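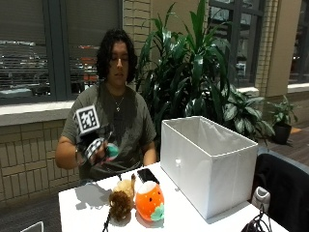 Werkstattbuch Dotura, Standort Urkach, 17.5.25

Aufräumen steht in unserer Aufgabenliste immer noch in der Spalte »leicht«, und ich würde es dort gern endlich streichen. Gemeint ist: Sachen vom Tisch in eine Box, sonst nichts. Kein Falten, kein Sortieren nach Farbe, keine Schublade. Vom Menschen aus gesehen stimmt die Einstufung ja auch, man macht das nebenbei und denkt an etwas anderes. Für den Arm ist schon die Auswahl der Dinge eine Zumutung. Der braune Zottel hat keine Kante, an der man sich orientieren könnte, das runde orange Teil hat immerhin eine Form, und das karierte Plüschding trägt oben einen schwarz-weißen Marker, von dem ich in jeder Besprechung wieder sage, dass in keinem Kinderzimmer der Welt so etwas auf dem Spielzeug klebt. Dazu die Stoffbox, deren Wände oben durchhängen. Wer den Rand als gerade Linie einplant, bleibt daran hängen.

Stand von der Auswertung, damit es irgendwo steht und nicht nur im Chat:

30 Durchläufe mit dem Flesmont-Arm, Aufgabe »ein Stück greifen, in die Box, Arm zurück in Ruhelage«. 13 davon ohne Eingriff durchgelaufen. Mittlere Zeit pro Stück in den guten Durchläufen: 56 Sekunden. Ich schreibe die Zahl aus, weil sie in der Präsentation wieder als »unter einer Minute« auftauchen wird. In 56 Sekunden habe ich den ganzen Tisch leer und den Lappen in der Hand.

Von den misslungenen:
acht Mal gegriffen, angehoben, beim Schwenk verloren
der Rest gemischt, meistens Griff ins Leere, ein paar Mal Boxrand mitgenommen

Die acht Verluste beim Schwenk sind die, die mich interessieren. Griff sah jedes Mal in Ordnung aus, Kraftwerte auch. Plüsch gibt nach, die Finger schließen, der Regler ist zufrieden, und dann rutscht der Stoff über die Füllung. Das Fell hält man, das Tier nicht. Mit steifen Teilen haben wir das so nie gesehen, und mit steifen Teilen haben wir fast alles eingestellt.

Noch ein Wort zum Zählen selbst. Im letzten Bericht galt ein Durchlauf als gelungen, wenn das Stück am Ende in der Box lag. Damit waren auch die Fälle drin, in denen jemand zwischendurch den Boxrand gerade gezogen oder das Stück umgedreht hat. Jetzt zählt jedes Anfassen als Eingriff, auch das hilfsbereite. Die Quote fällt dadurch ordentlich, das weiß ich. Ich finde die alte Zahl trotzdem unbrauchbar: Wenn ich neben der Maschine stehen und ihr die Sachen zurechtrücken muss, räume ich auf, und sie schaut zu.

Zum Vergleich Flesmont / Kettunen. Der Kettunen-Greifer hat weichere Backen und hält Plüsch spürbar besser. Dafür ist er breiter, und sobald zwei Sachen dicht beieinander liegen, schiebt er das Nachbarstück weg oder nimmt es mit. Beim Einzelstück auf freier Fläche also Kettunen, im Haufen Flesmont. Ein Haushalt besteht aus Haufen. Wechseln während der Aufgabe geht theoretisch, der Wechsler ist seit November angekündigt und liegt immer noch nicht hier.

Tischoberfläche: weiß und glatt, für die Kamera das Angenehmste überhaupt. Das muss bei allen Ergebnissen dabeistehen. Mit einer gemusterten Tischdecke haben wir es ein einziges Mal versucht und die Aufnahme danach aus dem Datensatz genommen, mit dem Vermerk »untypisch«. Ich hätte den Vermerk umgekehrt vergeben.
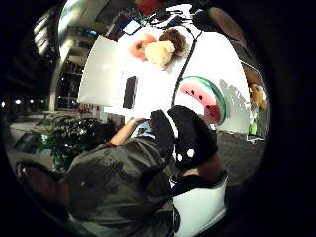
Kann so eine Maschine nach dem Abendessen den Tisch abräumen, wenn niemand daneben steht?

Stand heute lautet die Antwort: einzelne feste Gegenstände ja, einen Tisch nein. Sie nimmt eine leere Dose, sie nimmt eine Schachtel. Ein halb volles Glas würde ich ihr nicht geben, und bei allem Weichen liegt es am Untergrund, am Licht und daran, wie das Stück zufällig liegt. Unbeaufsichtigt würde ich sie überhaupt nicht laufen lassen, auch mit gutem Greifer nicht. Sie merkt zu selten, dass etwas danebengegangen ist. Hat sie das Stück unterwegs verloren, fährt sie trotzdem zur Box, öffnet über der Box die Finger und meldet Erfolg. Das ist für mich der schwerste Befund der ganzen Reihe, schwerer als die Quote.

Deshalb Vorschlag für die nächste Runde: Kontrollblick nach dem Loslassen, Pflicht. Arm geht zur Seite, Kamera schaut in die Box und auf den Tisch, erst dann wird abgehakt. Kostet Zeit, ja. Aber eine langsame Maschine, die zugibt, dass das Tier noch auf dem Tisch liegt, ist mir lieber als eine flotte, die lügt. Die Einwände aus der Runde kenne ich schon (Box ist innen im Schatten, weiß auf weiß, Falten sehen aus wie Gegenstände). Alles richtig. Dann sehen wir eben, wie schlimm es ist.

Ein zweiter Punkt, über den wir uns nicht einig sind: woran man überhaupt lernt. Die Vorführungen von Hand sind inzwischen sauber, fast zu sauber. Wer vorführt, greift von oben, langsam, mit freier Sicht, und legt das Stück mittig ab. Kein Mensch räumt so auf. Man fegt mit dem Unterarm, man klemmt sich drei Sachen gegen den Bauch, man wirft. Ich verlange nicht, dass der Arm wirft. Aber wenn in den Vorführungen nie etwas schiefgeht, woher soll er dann wissen, wie man sich nach einem Fehlgriff verhält? Ich möchte Vorführungen, in denen absichtlich danebengegriffen und danach korrigiert wird. Gegenmeinung im Team: damit bringt man ihm das Danebengreifen bei. Kann sein. Ausprobieren, kleine Menge, getrennt ablegen, Ordner deutlich benennen.

Bei den Vorführungen ist mir außerdem etwas aufgefallen, was ich bei mir selbst auch bemerke: Sobald ich durch einen Greifer statt mit den Fingern arbeite, werde ich ungeschickt. Dinge, die ich blind könnte, brauchen plötzlich zwei Anläufe. Ich drehe den Ellenbogen komisch heraus, ich beuge mich vor, ich schaue viel genauer hin als sonst. Ein Teil des Problems steckt also in den zwei Backen, egal wer oder was dahintersitzt. Die Softwareseite hört das gern, mich beruhigt es nicht. Die Hand hat eben auch noch eine Haut, und die merkt das Rutschen, bevor man es sieht.

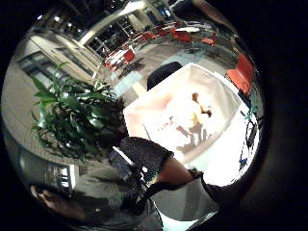

Ein Rutschsensor in den Backen wäre darum mein erster Wunsch, noch vor jeder besseren Kamera. Kettunen bietet Einlagen an, die Querkräfte messen sollen. Im Datenblatt stehen Werte für Gummi und Kunststoff, für Textil steht nichts drin. Angefragt, Antwort kam, inhaltlich eine freundliche Broschüre. Ich frage noch einmal und schicke diesmal dazu, welche Stoffe wir meinen: langes Fell, kurzes Fell, glatter Baumwollstoff. Falls sie uns zwei Einlagen leihen, können wir die Schwenkverluste gezielt nachstellen. Gleicher Griffpunkt, gleiche Bahn, nur schneller und langsamer. Vermutung: Unterhalb einer gewissen Beschleunigung verschwinden sie fast ganz, und dann wäre die Abhilfe banal, nämlich noch langsamer fahren. Wie ich das mit den 56 Sekunden verheiraten soll, weiß ich nicht.

Aus der Werkstatt kam die Frage, ob man das Ganze nicht lieber an der Werkbank einsetzt statt bei Spielzeug. Restteile einsammeln, Schrauben zurück ins Fach, Putzlappen in den Eimer. Klingt vernünftiger, ist aber durchwachsen:

Restteile: geht, solange sie groß sind und einzeln liegen. Grate sind ein Problem für die weichen Backen.
Schrauben: vergessen. Ein Magnet am Stiel ist besser und kostet nichts.
Putzlappen: dasselbe wie Plüsch, nur flacher, also schlimmer.
Fegen: haben wir nicht probiert und werden wir mit diesem Arm auch nicht.

Was in der Werkstatt wirklich für die Maschine spricht: Dort darf man die Umgebung ändern. Man kann den Behälter festschrauben, einen steifen Rahmen in die Öffnung setzen, die Lampe dort hinhängen, wo sie gebraucht wird. Zu Hause will das keiner. Wenn der Tisch erst roboterfreundlich vorbereitet werden muss, hat jemand vorher aufgeräumt.

Zur Box: Bitte in der nächsten Reihe beide Varianten, weich wie jetzt und einmal mit Drahtrahmen im Saum. Nicht stillschweigend auf den Rahmen umsteigen und die Zahlen dann nebeneinanderstellen. Hatten wir schon, gab Ärger.

Zur Formulierung im Zwischenbericht. Im Entwurf steht »bewältigt alltägliche Aufräumaufgaben zuverlässig«. Ich zeichne das so nicht mit. Mein Gegenvorschlag: »legt einzelne Gegenstände von einer freien, hellen Fläche in einen offenen Behälter; 13 von 30 Durchläufen ohne Eingriff«. Liest sich weniger schön, stimmt aber. Wer »zuverlässig« schreiben will, soll dazuschreiben, ab welcher Quote das Wort gilt. Beim Geschirrspüler würde ich bei so einem Wert den Kundendienst rufen.

Damit hier nicht nur gemeckert wird: Das Finden der Stücke ist deutlich besser als im November. Damals hat er Schatten gegriffen, ernsthaft, die Backen sauber um einen grauen Fleck geschlossen. Das passiert nur noch selten. Auch das Anfahren ist ruhiger geworden, man zuckt beim Danebenstehen nicht mehr zusammen. Und wenn ein Griff an einem festen Teil gelingt, dann gelingt er auch beim nächsten Mal, das war früher Glückssache. Fortschritt gibt es also. Er liegt nur an einer anderen Stelle als dort, wo ihn die Folien vermuten.

Offen:
Kontrollblick einbauen, zuerst nur mitschreiben, nicht eingreifen lassen
Kettunen wegen Textilwerten und Leihgabe nachhaken
Flesmont fragen, ob sich die Beschleunigung nur für den Schwenk begrenzen lässt oder nur für die ganze Bahn
Vorführungen mit Fehlgriff, eigener Ordner
Tischdecke wieder rein in den Datensatz, Vermerk ändern
Durchläufe ohne Marker, mindestens so viele wie mit
»leicht« in der Aufgabenliste durchstreichen, mache ich am Montag selbst

Nachtrag: Beim Durchsehen der Protokolle gemerkt, dass zwei der Fehlversuche mit der alten Kalibrierung gefahren wurden. Ich lasse sie drin. Eine verstellte Kalibrierung gehört zum Alltag dazu, und herausrechnen kann man sie später immer noch. Steht jetzt in der Bemerkungsspalte.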